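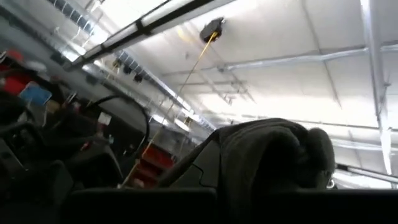 Häufige Fragen zu Tetemik

Suche im Hilfebereich Suchbegriff eingeben Los

Stand: 30.10.22

Was macht Tetemik?

Tetemik ist die Planungs- und Wahrnehmungsschicht für Arme mit Handgelenkkamera und Zweifingergreifer. Die Software liest das Kamerabild, schätzt daraus Greifpunkte und gibt eine Bahn an die Armsteuerung weiter. Die Motorregelung selbst bleibt beim Hersteller des Arms.

Brauche ich eine zweite, feste Kamera?

Nein. Eine feste Kamera lässt sich einbinden, der Planer läuft aber auch mit der Handgelenkkamera allein. Die Suche nach dem Objekt dauert dann länger, da der Arm mehrere Blickrichtungen anfahren muss.

Die Finger sind ständig im Kamerabild. Stört das?

Die Finger werden maskiert. Die Maske entsteht bei der Einrichtung aus 100 Bildern mit verschiedenen Öffnungsweiten. Wer andere Finger anschraubt, muss sie neu aufnehmen: Menü »Greifer«, dann »Maske erneuern«.

Warum verliert die Lokalisierung das Ziel, wenn die Kamera nach oben zeigt?

Blickt die Kamera zur Hallendecke, bestimmen Leuchten und helle Deckenflächen die Belichtung. Dunkle Stoffe und Regale im Schatten liefern dann kaum noch Merkmale. Abhilfe schafft eine feste Belichtungszeit. Frei hängende Kabel sollten als »beweglich« markiert werden, damit sie nicht in die Karte eingehen. Leuchten, Rohre und Träger dürfen drinbleiben.

Erkennt die Software Gegenstände unter einer Stoffabdeckung?

Nein. Der Planer behandelt die sichtbare Oberfläche als Hindernis und hält den eingestellten Abstand ein. Was darunter liegt, kann als Quader von Hand eingetragen werden.

Wie schnell rechnet der Planer?

Auf dem Rechner Semple läuft die Wahrnehmung mit 60 Bildern pro Sekunde. Die Bahnplanung hat eine Zeitgrenze von 3000 Millisekunden. Wird keine Bahn gefunden, bleibt der Arm stehen und im Protokoll erscheint »kein Pfad«.

Wie oft versucht der Arm einen Griff?

Voreingestellt sind 3 Versuche. Der Wert steht in der Projektdatei unter »griff_versuche«.

Kann ich Projekte aus Divska übernehmen?

Ja, seit der Version vom September. Karten und Hindernisse werden übernommen, Fingermasken nicht.

Wo melde ich Fehler?

Bitte über das Formular im Kundenbereich, mit Protokoll und Projektdatei. Fragen zur Wahrnehmung bearbeitet Mhairi Cowie, Fragen zur Bahnplanung Kirstin MacRitchie.

Verwandte Themen
Fingermaske neu aufnehmen
Belichtung und Weißabgleich fest einstellen
Umstieg von Divska
Pladside: Protokolle auswerten

Diese Website verwendet Cookies. Einstellungen Alle akzeptieren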